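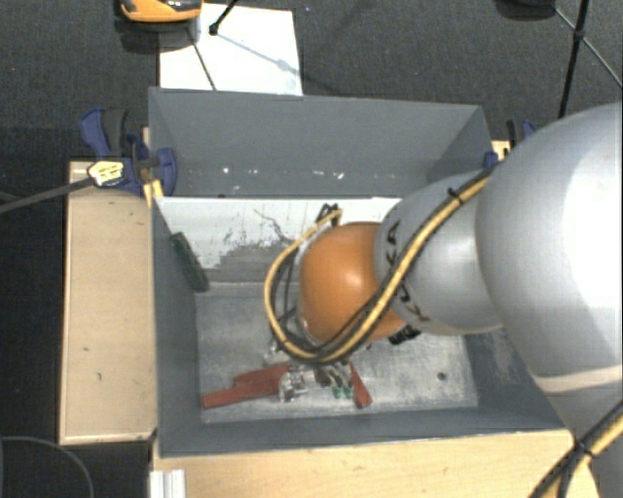 Waseo Outdoor Advertising Recall Data
Data card, second release

Summary
Waseo is a set of survey responses and media placement records from a public awareness campaign encouraging families to visit country parks. The campaign was planned by Florko and placed by Aranda on bus shelters, cinema screens and local radio. The data may be used to study how well people remember an advertisement, and whether they can name the organisation behind it.

Contents
The release holds 2 tables. The first, responses, has 500 rows, one for each adult interviewed. The second, placements, has 34 rows, one for each site or broadcast slot booked. The tables share the field area_code. There are no images or sound recordings of the advertisements in the release; requests for these should go to Florko.

Collection
Interviews were carried out by telephone in July by Plusten, under the direction of Saron Kahsay. Each took about 21 minutes. Respondents were first asked which advertisements they remembered without help, and were then read a short description of the campaign. The answers to these questions are stored separately, as recall_open and recall_prompted, and should not be added together.

Known limitations
People living in households without a landline are under-represented. No weighting has been applied. The field children_at_home was left blank where the respondent declined to answer - a blank does not mean that there are no children. Radio slots moved at short notice by the station appear under their original time.

Privacy
Names, telephone numbers and full postcodes were removed before the files left Plusten. Users must not attempt to identify respondents.

Terms of use
The data may be used for teaching and non-commercial research. Published work should credit the Waseo data and state the release used.

Maintenance
Jaruwan Inthanon maintains the files. Corrections to the placements table are checked by Daniyal Chaudhry at Aranda before they are accepted. The first release remains available on request, but its area codes contain errors and it should not be used for new work.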